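Minutes, Warnell store group, November 29, 2019

The minutes from September were accepted without changes.

1. Condition of the grey bin. The sloping panel between the two parts has a large patch of wear and one crooked scratch. The floor in the front part is scuffed. The group agreed that the bin stays in use. 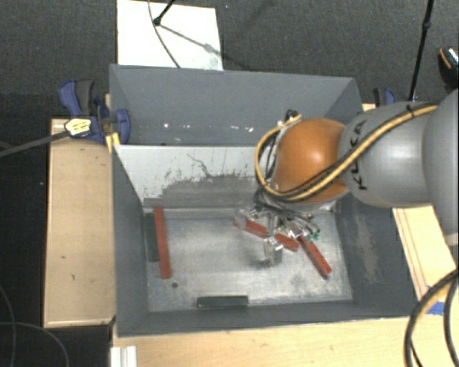

2. Cleaning. Bolta offers to repaint the panel for 125 pounds. No decision was taken. We ask Temba for a second price.

3. Red bars. They are to be kept in the front part only.

Next meeting: Room 2.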